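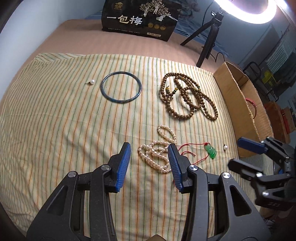
How do I use open spending data from a small council when the files do not match?

Shahla Zarei

Hello everyone. I am helping a residents' group in Kalthorpe to understand how our council spends its maintenance money. The council publishes its payments as spreadsheets, one for each quarter, and I have put four of them together. It gives me 3,481 rows. I was happy until I compared the total with the annual report, and the two numbers are far apart.

I found three problems so far. The supplier names are written in different ways (Berchtold, Berchtold P/L, BERCHTOLD CIVIL). The department codes changed in April, without any note. And 679 rows have no description at all, only a payment number.

We don't want to accuse anybody. The group wants to bring one clear page to the budget meeting, with what was spent on footpaths and drains in each ward. Can I still do this with such data, or must I first ask the council for a better file? I know spreadsheets quite well, but I have never written a program. English is my second language, so please excuse me if I use the wrong word for something in accounting.

Liesl Moser

Dear Shahla, I did a similar job for our own shire, and English is also not my first language, so we are in the same boat.

Please don't begin with the cleaning. Begin with the question whether the two totals should match. In many councils the payments file shows cash that left the bank, and the annual report shows costs in the year they belong to. An invoice for work done in the last month of the financial year can be paid in the next one. The payments file also leaves out small amounts in some places, and often the wages. Look for a page called "notes" or "about this data". If there is none, write a short email to the finance office and ask these things:

Is the file on a cash basis or an accrual basis?
Is there a minimum amount for a payment to be listed?
Is GST included?
Is there a table which shows the old and the new department codes side by side?

Ask for the table by name, "mapping table" is the usual term. They needed one themselves when they changed the codes, so it probably exists. I received mine in two days without any formal request.

For the supplier names, keep the original column and never write over it. Make a second column beside it with the name you have decided on. Then make a separate sheet with two columns, the name as published and your name for it, and fill the second column by lookup. When somebody at the meeting says you joined two different companies by mistake, you can show them the line and correct it in one place. If the file has business numbers, use these before the names — two firms can have almost the same name and have nothing in common.

The rows without description are a different matter. I would not guess. Put them in their own category, "not described", and show the amount on your page like all the others. In my case it was 797 rows and the councillors were more interested in this line than in the rest of my table. It became a proper agenda item.

About the wards: check first if the file says anything about location. Ours did not. A footpath contract was often for the whole shire, and to divide it by ward I would have needed the works program. If yours is the same, please say so on the page and give only the total for footpaths and the total for drains. A smaller answer that is correct will help your group more.

One more thing, save the files as you downloaded them, with the date in the file name. Our council replaced one quarter later and I was glad to have the first version.

Groltero

Just use a pivot table. Select everything, Insert, Pivot Table, supplier in rows and amount in values. It takes a minute. For the names there is a free tool called Timen which groups similar spellings, I think it is limited to up to 60 groups unless you register. It doesn't help with the codes.

Shahla Zarei

Thank you both. I wrote to the finance office today (2025-06-27) with Liesl's list. I looked again and there is a ward column, but only in the last two files, so the wards will have to wait. The pivot table works well for the names I have already corrected. I will write again here when I have the mapping table.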